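Cloth trash bags, worth it?

kivi_448
Jidasell wants 3 bucks for a cloth trash bag. Why? I stuff the plastic in by hand and it fills the whole mouth.

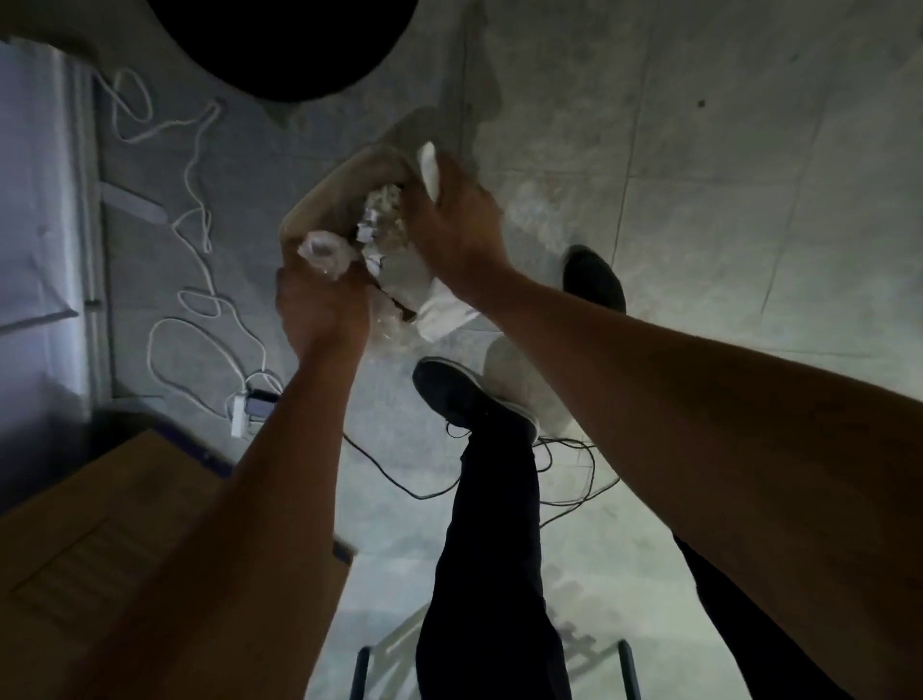
Jurgita Lukoševičius
You wash it and use it again. Mine's been fine since October.

mernville_dan
Fine how? One leaky cup and it stinks. I'd like to see one after 200 lunches.

kivi_448
Same. Wrappers, cups and tissues from one table, and I'm supposed to sort them too? 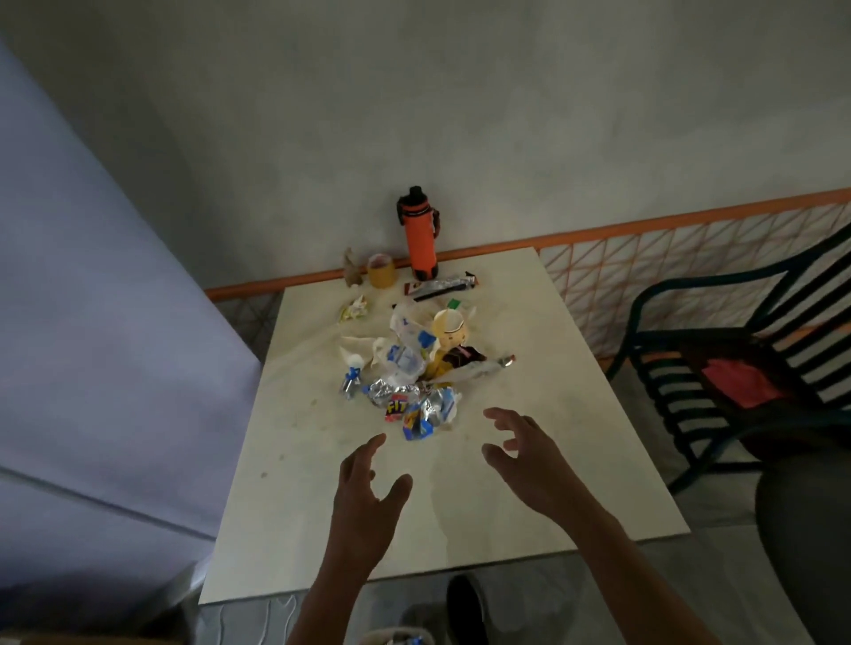

Related thread: Do Brillora liners tear?

brown_bagger
Yes. Next.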